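4. How cleaning work is divided and described

4.1 Material used in this section

This section draws on the written diaries kept by cleaning staff in the Sernent and Jardine buildings, both in the Culora district, and on the interviews that followed. The two buildings are run by the same facilities company but have separate cleaning teams. Staff were asked to write an entry at the end of any shift in which they had met a surface, fixture or room that took longer than they expected. They were paid for the time spent writing. We received 175 entries that could be read in full. Entries that gave only a room number and a time were left out of the analysis but kept in the archive.

The interviews were held in April, after the diaries had been collected. We spoke with ten members of staff, who were asked to bring up entries of their own choosing. Supervisors were not present. The order of topics was left to the person being interviewed, and most began with floors, which take up the largest part of the schedule in both buildings. We had expected restrooms to come up first, as they do in much of the earlier work on contract cleaning, but they were often mentioned late and in few words. Several people said that restroom work was hard but that the time given for it was fair.

4.2 Time given and time taken

The schedule in both buildings assigns minutes to rooms by floor area and room type. A meeting room of a given size is worth the same number of minutes whatever is in it. Staff accepted area as a sensible starting point. Their complaints were about the room type, which was set when the buildings opened and has not been changed as rooms were put to other uses. In Jardine, a former storage room now holds the mail sorting desks and is still cleaned on the storage allowance. In Sernent, a quiet room was turned into a lunch room and kept its old minutes for several months.

Where the allowance was short, staff made up the time elsewhere. The diaries describe this openly. The most common method was to clean lightly used offices on alternate shifts and put the saved minutes toward kitchens and entrance areas. A second method was to leave high surfaces, such as the tops of cabinets and door frames, until a quieter shift. Neither method appears in the written instructions, and both were known to the supervisors we later contacted by email. One described the alternate-shift arrangement as normal practice and was surprised that it was not written down.

This matters for how the schedule is read by others. The monthly report sent to the building owner lists each room as cleaned on each shift, since the form allows only a mark or a blank. A blank leads to a query. Staff therefore mark a room once they have looked in and judged that it can wait. In their own words this counts as cleaning the room, in the sense of having dealt with it. In the owner's reading it means that every surface was wiped. The difference caused no trouble during the study, but it makes the reports a poor source for anyone who wants to know what work was done.

4.3 Words for difficult surfaces

The diary form had a free line for naming the surface. We coded these lines by the words used and then went through the coding with the staff during the interviews. Few entries named a material. People wrote "the shiny part," "the rough tiles," or "the bit under the rail," and their explanations had more to do with the movement of the hand than with what the surface was made of. A surface was called easy when it could be wiped in one long pass without lifting the cloth. It was called slow when the cloth had to be folded, turned, or swapped for a brush.

Our first coding scheme, which sorted entries by material, had to be dropped for this reason. Glass, for example, turned up under both easy and slow. A plain glass door was easy. A glass partition with clips along its lower edge was slow, and one person wrote that she would sooner do the whole staircase. The scheme we settled on has five groups, based on what interrupts the wiping motion: edges, joints, fixings, texture, and objects left in the way. The last group was the largest in both buildings and is taken up in Section 4.5.

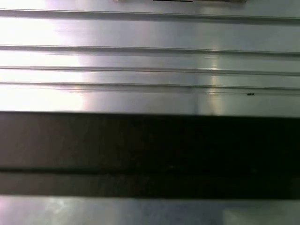 Joints and grooves were discussed at more length in the interviews than their share of the diary entries would suggest. Staff drew a clear line between a break in the surface that runs with the wiping direction and one that runs across it. When it runs along, a folded cloth can be drawn down it in the same pass. When it runs across, the cloth catches, and whatever was being pushed along the surface is dropped at the edge. The brushed metal in Figure 2 has both a direction and a set of breaks: its faint brushing marks are horizontal, and so are the four long, narrow grooves, each with a slightly raised lip along one side. By the rule the staff gave us, a surface of this kind should be wiped lengthwise. Two of the grooves are close together with only a narrow strip between them, and spacing of that sort was described in the interviews as a case for the edge of the cloth in place of the flat of the hand.

The question of products came up less often than we had planned for. Both teams use a general-purpose cleaner, Tredari, diluted at a wall unit in the supply closet, and it was mentioned mainly in connection with the unit itself. The Jardine unit was said to run slowly, so bottles were filled at the end of one shift for the start of the next. Only a few entries put the difficulty of a surface down to the product. When asked about this, staff said that most of what they remove is dust, crumbs and hand marks, and that water and a clean cloth would deal with nearly all of it.

4.4 Learning the order of a room

New staff in both buildings are given a printed sheet with the order in which a room should be cleaned, from high to low and from the far wall to the door. Everyone interviewed knew the sheet and said they had followed it at first. Most had changed the order within their first weeks. The changes were small and had usually been picked up from the person they were paired with. In the kitchens, for instance, the sink was moved to the end so that it could be used for rinsing cloths until the last moment. In the open offices, bins were emptied first so that the cart could be parked once and left.

Pairing was the main way in which this knowledge was passed on. In Sernent, a new person worked with the same partner for the whole of the training period. In Jardine, partners changed with the rota. The Sernent team gave more uniform accounts of how a room should be done, and their diary entries used more of the same terms. The Jardine team knew a wider range of methods and disagreed more with one another. We cannot say from this material which arrangement gives better results. The Jardine staff themselves were split - some had liked seeing several ways of working, and others said it had taken them longer to feel sure of what they were doing.

Knowledge of particular rooms was held more closely. A person who had looked after the same floor for a long time knew which windows let in dust, which chairs shed threads, and which office had to be done before its occupant arrived. Very little of this was written down. When such a person was away, the replacement worked from the sheet and the allowance, and the entries from those shifts are among the longest in the set. One replacement listed every room on a floor with the minutes it had taken and added only that the kitchen should have come last.

4.5 Objects left in the way

The largest group of entries concerned things that did not belong to the building: papers, cups, cables, bags under desks, boxes waiting to be collected. The rule in both buildings is that staff do not move personal items. How the rule is applied depends on the item. Cups are moved by nearly everyone and papers by nearly no one. Cables fall in between. Several people said they would lift a cable to wipe beneath it but would not do so if it was plugged in at both ends.

The rule protects staff from being blamed for lost or damaged property, and none of those interviewed wanted it removed. Their objection was that the occupants had not been told about it. Requests left on desks often asked why a surface had not been wiped, when the surface had been covered at the time of cleaning. In Sernent, a short notice about clear desks was sent to the occupants during the diary period. Entries about papers fell off for a while in that building and then came back. The staff expected this and suggested that the notice be sent again at the start of each season, with the kitchen counters added to it.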